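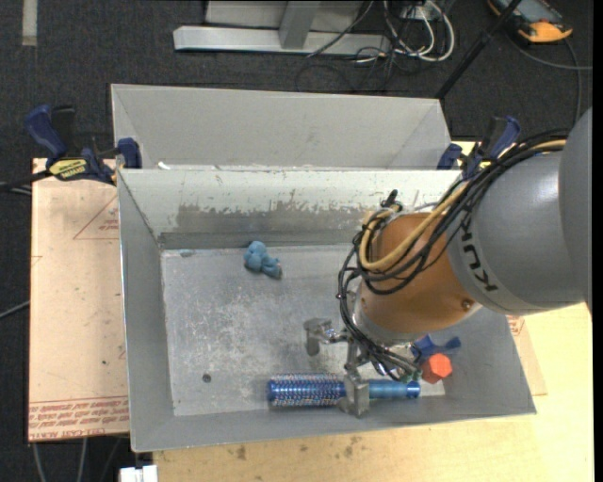

5 min read · 12 replies

Moving into a third floor walk-up with no elevator, what did you wish you'd left behind?

kudham_jairo
Okay so we signed the lease on the Ornby Street place and I am thrilled and also a little sick about it. Third floor, narrow stairs, one of those turns at each landing where you have to tip everything on end. We've been in a ground floor rental for years, so we have never had to be picky about stuff. Now I'm standing in the living room looking at a sleeper sofa, a treadmill and my wife's grandmother's china cabinet and wondering which of them I'm going to die under.

Movers quoted us 1,088 for the whole thing, stairs included, two guys and a truck. That seemed high to me but I have no idea. What would you get rid of before the move? And is it worth paying or should I bribe my cousins with pizza?

stairmaster_z
Sleeper sofa. Get rid of it tonight. I carried one up two flights in my twenties and the mattress part swung open on the landing and pinned my brother-in-law to the wall. We laughed later but it was a lot later.

PreciousM
Pay the movers!! I know it stings but I have done the pizza thing twice and both times something got broken that cost more than the difference. First time it was a TV. Second time it was the banister, and it wasn't even our banister — the landlord took it out of the deposit.

Treadmill goes too. Be real with yourself about how much you use it. You're about to have three flights of stairs every time you run out of milk, you'll be fine.

teltden_tom
Going to disagree with Precious on the movers. $1,088 for a one bedroom across town is steep where I live. If it's a two bedroom with a treadmill, okay, maybe. Jairo, did they come look at it or was that a phone quote? Phone quotes are worthless. They get there, look up the stairs, and suddenly there's a "long carry fee."

kudham_jairo
Phone quote, ugh. Two bedroom. I'll call back and ask about extra fees.

The sleeper sofa is hard because my in-laws use it when they visit. Where do people put guests?

stairmaster_z
A good air mattress. Or a hotel, lol. Your in-laws have to climb those stairs too, so they might pick the hotel on their own.

Zodwa Ntuli
Hi, longtime reader, I almost never post. We did this exact move (third floor, bad stairs) and the thing that saved us was measuring. Measure the landing, not the door. Everybody measures the door. Our bookcase went through the front door beautifully and through the apartment door beautifully and could not make the turn in between, so it lived in the second floor hallway for nine days until Sipho took the back off and cut it down.

Take the width of the landing and the height of the ceiling over it, because the ceiling is what you need when you stand things up. Write it on a card and keep it in your wallet. I still have mine and I've used it at every yard sale.

About the china cabinet, does it come apart? A lot of the old ones are two pieces, with the glass top just sitting on the base. Look for screws along the back.

kudham_jairo
Zodwa you are a hero. I went and looked and it IS two pieces. I've dusted that thing for eleven years and never noticed.

PreciousM
Wrap the shelves separately! And take the doors off if you can, the hinges on old ones are weak.

teltden_tom
Don't take the doors off. I took the doors off my mother's hutch and they never hung right again. Take the shelves out, run stretch wrap around the whole thing so the doors can't swing, moving blanket over that.

PreciousM
Well, I took mine off and they went back fine. Mark which hinge goes where with painter's tape. But yeah, if you don't trust yourself with a screwdriver, wrap it.

XolaniVdM
I worked for a moving company for a few summers, so here's what I'd tell my own family.

Books go in small boxes. I mean liquor store small. People fill a giant box with books and then act surprised when the bottom drops out on the second flight. Pillows and lampshades go in the big ones.

Empty the dressers if there are stairs. On flat ground you can leave clothes in the drawers, on stairs you'll be sorry.

On the price, ask whether it's hourly or flat. If it's hourly you want every single box packed and taped and near the door before they pull up. I've stood around on the clock while a customer packed her spice rack one jar at a time, and she paid for every minute of it. Flat is better for you if the stairs are bad.

And tip. Three flights in April isn't so terrible but it's still three flights.

teltden_tom
What's a normal tip these days? I gave 60 total last time and felt cheap.

XolaniVdM
Depends on the day. I was happy with a cold drink and a twenty. Sixty split between two guys is fine for a short job. For three floors and a china cabinet I'd go a bit higher.

kudham_jairo
Update. Called them back. It's flat rate, no long carry fee, but the treadmill would be another 70. So the treadmill is now listed for free on the neighborhood board and a very nice man is coming for it after dinner. Sleeper sofa is still under discussion in this house — I am losing that discussion.

stairmaster_z
Take video when it gets to the landing.

Zodwa Ntuli
Did you measure the landing?

kudham_jairo
Going over there with a tape measure in the morning, I promise.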